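Foro > Karting de alquiler y resistencia > Técnica

Tema: Presiones en frío para la resistencia de Gamside

apex_153
Abro tema para la resistencia de 4 horas. El trazado nuevo de Gamside tiene asfalto abrasivo en la zona de horquillas y bastante liso en la recta de atrás. Llevamos chasis Brastmont con motor de cuatro tiempos y goma dura. En la tanda de julio salimos con 0,85 bar delante y detrás, y a partir de la vuelta 30 el kart empezaba a deslizar de atrás a mitad de curva. ¿Bajaríais solo el eje trasero o los cuatro?

viraje_lento
Los cuatro. Si bajas solo detrás cambias el equilibrio en las primeras vueltas y el piloto del primer relevo se queja con razón. 0,78 a las cuatro y a mirar con el pirómetro al entrar en boxes.

mecanico322
No estoy de acuerdo. Deslizar de atrás a mitad de curva con goma caliente puede ser presión, pero también eje demasiado rígido. Antes de tocar presiones preguntaría qué eje lleva y qué ancho de vía trasera. Con el eje duro que monta Brastmont de serie la rueda interior no baja a tiempo y el kart se arrastra.

apex_153
Eje de serie, vía a 1.390 mm. Desarrollo 18/62, motor cortando a poco más de 3000 en la horquilla lenta, que ya sé que es bajo.

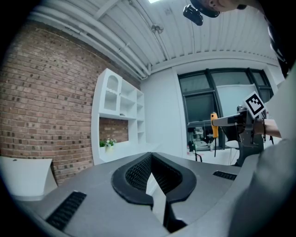

Gamside, 2021-08-24
Copio la nota de la organización, que en el enlace del campeonato no se abre desde el móvil:
«Se autoriza el neumático Sinberg en compuesto duro como única opción para la prueba de resistencia. Presión libre. Queda prohibido el uso de calentadores y de nitrógeno. Los juegos se marcarán en verificación y no podrán sustituirse salvo pinchazo comprobado por el comisario técnico.»

viraje_lento
Pues si es juego único, más a mi favor. Con 0,85 en frío vas a acabar por encima de 1,05 y el centro de la banda se come antes que los hombros.

mecanico322
Eso depende de la carcasa. La Sinberg dura sube menos que otras. Yo medí 0,13 de incremento con pista a 40 grados, de 0,80 a 0,93. Tu 1,05 no me sale.

viraje_lento
¿Medido en parado o nada más entrar? En dos minutos pierdes bastante.

mecanico322
Nada más entrar, manómetro Lukoševičius de aguja, siempre el mismo.

tandas_cortas
Esos manómetros descalibran si se caen una vez. El mío marcaba 0,04 de más y estuve media temporada con presiones falsas. Contrastadlo con otro antes de discutir centésimas.

apex_153
Resumen de lo que voy a probar: tanda A con 0,78 y eje de serie, tanda B con 0,85 y eje medio. Mismo piloto, mismo lastre, 15 vueltas cada una. El desarrollo lo dejo para después.

mecanico322
Haz la B primero. Si empiezas con la A, la segunda tanda va con la pista más engomada y atribuirás al eje lo que es de la pista.

viraje_lento
O repite la A al final y listo.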